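5 Setting the Belt Tracking and Tension

This section applies to the Palmont 300 flat belt conveyor supplied by Fundside. Complete Section 4 (Leveling the Stands) before you start. A belt tracked on a frame that is out of level will drift again as soon as the frame is corrected.

5.1 Before You Begin

CAUTION: Lock out and tag the main disconnect before you reach past any guard. The stop button on the control station does not isolate the drive.

You will need:
Two open-end wrenches to fit the take-up screws and lock nuts
A steel tape measure
A straightedge at least as long as the belt is wide
A paint marker
The belt record card from the document pouch

Remove tools and loose hardware from the belt. Check that the return side is clear from end to end, including the space above the drip pan.

5.2 Squaring the Tail Pulley

1. Loosen the lock nuts on both take-up screws at the tail end. Do not remove them.
2. Measure from the center of the tail pulley shaft to the nearest crossmember, first on the drive side and then on the far side.
3. Turn the take-up screw on the side with the shorter measurement until the two sides match.
4. Lay the straightedge across the frame against the pulley face and confirm that it touches along the full width.
5. Tighten the lock nuts by hand.

Note: On units built with part number 2713 take-ups, the far-side screw has a left-hand thread. Turn it the opposite way to get the same movement.

5.3 Setting the Tension

1. With the belt slack, mark two lines across the edge of the carrying side, 100 inches apart.
2. Turn both take-up screws by equal amounts, one half turn at a time, drive side first.
3. Measure between the lines after each pair of half turns. Stop when the distance has grown by the amount printed on the belt record card.
4. Write the final distance on the card and initial it.

CAUTION: Do not tighten the belt to cure slipping under load. Overtension shortens bearing life and can bend the tail shaft. If the belt slips at the correct tension, clean the drive pulley and inspect the lagging (see Section 9).

5.4 Tracking the Belt

Tracking is done with the belt running empty. Remove the lockout only when all persons are clear and all guards are back in place. The take-up screws can be reached through the slots in the tail guard.

1. Start the belt at the lowest speed.
2. Watch the tail end for at least ten full turns of the belt. Note the side toward which it moves.
3. Tighten the take-up screw on that side by one quarter turn.
4. Wait for the belt to settle before making another change. A long conveyor can take several minutes to respond.
5. Repeat until the belt edge stays within the tracking marks on the tail pulley.
6. Raise the speed to the normal setting and watch again.
7. Stop the belt, lock out the disconnect and tighten both lock nuts with the wrenches.

If the belt wanders at one point only and returns, the cause is usually a crooked splice. Adjustment at the tail will not correct it.

5.5 Side Rail Bolts

Stop the conveyor and lock it out for this check. Rail bolts settle during the first weeks of service, and a loose splice plate will undo the tracking set in 5.4. 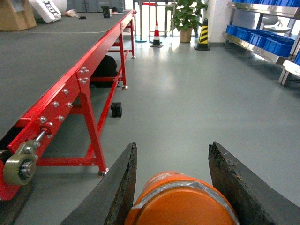

Reader comment, Brorkton plant: we lost most of a shift re-tracking before somebody put a wrench on the splice plates, and I would move the bolt check ahead of the tracking steps for any conveyor that has been relocated.

The comment is accepted for relocated units. On these, carry out 5.5 first, then 5.2 through 5.4, then 5.5 again. On new units keep the printed order.

1. Work from the drive end to the tail end, one rail at a time.
2. Put a wrench on each bolt and apply the torque given in Table 2 for its size.
3. Draw a paint line from the bolt head onto the rail after tightening - a broken line at the next inspection shows that the bolt has turned.
4. Replace any bolt that turns without tightening. Do not reuse lock washers.

Repeat the check after 300 hours of running and at every scheduled service after that. Replacement bolt kits are stocked by Anghel under the Palmont parts list. State the frame serial number when ordering.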